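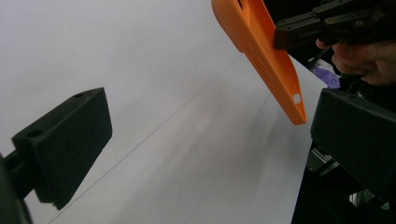

Wondiris Drawing Pencil, Hard Grade

I bought my first box of these in April and I'm still on the second pencil, which says a lot about how slowly they wear down (I draw every evening!). They come from Kosham, a small maker I'd been meaning to stock for ages, and I now keep them in tins of 20.

The line is light and thin, so they're great for layout work, sewing patterns and that first rough sketch you plan to rub out later. For dark shading you'll want something softer – try the Plestar sticks, item 1212.
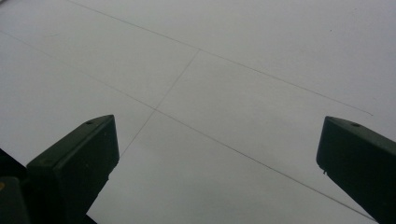
Thin gray pencil lines crossing on a pale surface.

I sharpen mine with a plain hand sharpener and finish the point on 400 grit paper. Go easy on the pressure, a hard point can dent soft paper.

Tins ship in 2 days. Sharpener sold separately.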